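Nirus sucht: Softwareentwickler:in Greifplanung und Wahrnehmung (m/w/d)
Standort: Hultavstead, zwei Tage pro Woche auch von zu Hause
Vollzeit oder 80 Prozent, unbefristet
Beginn: August, auf Wunsch später

Wer wir sind

Nirus schreibt Software für Roboterarme, die in bewohnten Räumen arbeiten sollen. Bewohnt heißt: Jemand hat den Stuhl verrückt, die Lampe ist aus, und der Gegenstand, um den es geht, liegt unter drei anderen. Unsere Arme kaufen wir zu, unsere Greifer auch. Alles dazwischen, von der Bildaufnahme am Handgelenk bis zur Gelenktrajektorie, ist unser Problem und demnächst hoffentlich teilweise Ihres.

Der Planer heißt Gulora. Der Name stammt aus einer Zeit, in der wir noch Muße hatten, uns Namen auszudenken. Gulora ist in C++ geschrieben, hat eine Python-Schnittstelle und 163 offene Tickets. Darunter sind einige, die älter sind als unser Mietvertrag. Das Wahrnehmungsmodul heißt schlicht »perception«, woran man erkennt, dass es später kam.

Worum es in der Stelle geht 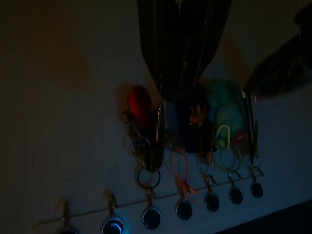 Gulora kann inzwischen recht ordentlich einzelne Gegenstände von freien Flächen nehmen. Damit lassen sich Messebesucher beeindrucken, Wohnungsbesitzer weniger. Der nächste Meilenstein ist das Greifen aus hängenden Anhäufungen bei schlechtem Licht: Schlüsselringe, Anhänger, ein orangefarbenes Bändchen am Haken und ein flauschiger Bommel in Blaugrün, dessen Umriss jede Segmentierung zu einer philosophischen Frage macht. Glänzende schwarze Scheiben hinter den Haken liefern dazu Reflexe, die unser Tiefenschätzer gern für Geometrie hält. Wir möchten, dass der Planer in solchen Situationen weiß, was er greifen kann, was er dabei mitreißt und wann er es besser lässt. Das Letzte kann er derzeit am schlechtesten. Sein Selbstvertrauen ist beachtlich.

Sie übernehmen diesen Teil der Software fachlich. Das bedeutet konkret:

Sie entwickeln die Greifkandidatensuche für dünne, spiegelnde und biegsame Objekte weiter. Die bestehende Heuristik umfasst 121 Zeilen und einen Kommentar, der mit »vorläufig« beginnt.

Sie bringen dem Planer bei, mit Unsicherheit zu rechnen. Im Moment bekommt er vom Wahrnehmungsmodul eine Pose und glaubt sie. Eine Kovarianz bekommt er ebenfalls, die wirft er weg.

Sie kümmern sich um die Nahbereichsregelung, also um die letzten Zentimeter vor dem Kontakt, in denen die eigenen Greiferfinger einen guten Teil des Kamerabildes belegen und die Tiefendaten sich verabschieden.

Sie pflegen die Wiedergabewerkzeuge, mit denen wir aufgezeichnete Versuche Schritt für Schritt nachvollziehen. Wer das für eine lästige Nebenaufgabe hält, hat noch nie an einem Montagmorgen erklären müssen, weshalb der Arm am Abend zuvor eine halbe Stunde über einem Haken verharrte.

Gearbeitet wird an echten Armen und in der Simulation. In der Simulation gelingt uns fast alles. Wir bitten darum, das im Vorstellungsgespräch nicht als gute Nachricht zu werten.

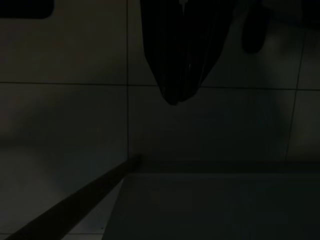
Zum Team: Die Gruppe Manipulation wird von Nermina Delić geleitet, die selbst noch programmiert und Änderungsvorschläge gründlich liest. Sehr gründlich. Dazu kommen 2 Kolleginnen für Wahrnehmung und 2 Kollegen für Regelung und Antriebe, mit denen Sie täglich zu tun haben werden. Mit dem Ingenieurbüro Adeyemi, das für uns die Kalibrierung der Handgelenkkameras betreut, stimmen Sie sich etwa alle vierzehn Tage ab. Dort sitzen Leute, die eine verdrehte Transformation am Tonfall der Fehlerbeschreibung erkennen.

Besprechungen gibt es eine am Tag, um 9:30 Uhr, im Stehen. Das Stehen hat sie nicht verkürzt, wir bleiben aber dabei.

Was Sie mitbringen

Sicheres modernes C++ und genug Python, um anderen beim Debuggen nicht im Weg zu stehen.

Erfahrung mit Bewegungsplanung oder bildgestützter Regelung auf realer Hardware. Ob aus Studium, Beruf oder einem Keller, ist uns einerlei, solange Sie davon erzählen können.

Ein belastbares Verhältnis zu Koordinatensystemen. Bei uns gibt es davon viele, und sie sind nicht alle rechtshändig dokumentiert.

Die Gewohnheit, Tests zu schreiben, bevor jemand darum bittet.

Deutsch oder Englisch auf einem Niveau, auf dem man sich fachlich streiten und danach zusammen essen gehen kann. Die Codebasis ist englisch, die Flüche sind gemischt.

Schön, aber kein Ausschlusskriterium: Kenntnisse in ROS 2, gelernten Greifverfahren, GPU-Programmierung oder Kamerakalibrierung. Ein abgeschlossenes Studium ist ebenfalls schön. Wenn Sie stattdessen ein Repository haben, in dem man nachlesen kann, wie Sie denken, nehmen wir das auch.

Was wir bieten

Ein Gehalt, dessen Spanne wir Ihnen vor dem ersten Gespräch schriftlich nennen. 30 Tage Urlaub, Zuschuss zum Nahverkehr, einen höhenverstellbaren Tisch und einen Bildschirm Ihrer Wahl. Gleitzeit, die diesen Namen verdient; nur die Hardware muss man sich mit anderen teilen, und der Belegungsplan kennt kein Erbarmen. Veröffentlichungen sind möglich und werden unterstützt, sofern sie nicht am Tag vor einer Auslieferung fertig werden müssen.

Einen Obstkorb haben wir auch. Er wird hier nur der Vollständigkeit halber erwähnt.

Wie es abläuft

Schicken Sie uns einen Lebenslauf und höchstens eine Seite Text über einen Fehler, den Sie an einem realen System gesucht haben. Ob Sie ihn gefunden haben, ist zweitrangig. Auf ein Anschreiben mit Leidenschaft für innovative Lösungen verzichten wir gern, ein Foto brauchen wir nicht.

Danach folgt ein Telefonat mit Nermina Delić, anschließend ein halber Tag bei uns in Hultavstead. Sie bekommen dort einen aufgezeichneten Fehlgriff samt Logdaten und gehen ihn gemeinsam mit einer Person aus dem Team durch. Niemand verlangt, dass Sie einen Suchbaum an eine Tafel malen. Fahrtkosten übernehmen wir, Mittagessen ebenso. Eine Antwort erhalten Sie in jedem Fall, auch wenn es eine Absage ist, und sie enthält eine Begründung in ganzen Sätzen.

Ihre Unterlagen senden Sie bitte über das Bewerbungsformular auf dieser Seite, Stichwort »Gulora«. Das Formular akzeptiert ausschließlich PDF. Fachliche Rückfragen vorab beantwortet Nermina Delić, am zuverlässigsten nachmittags.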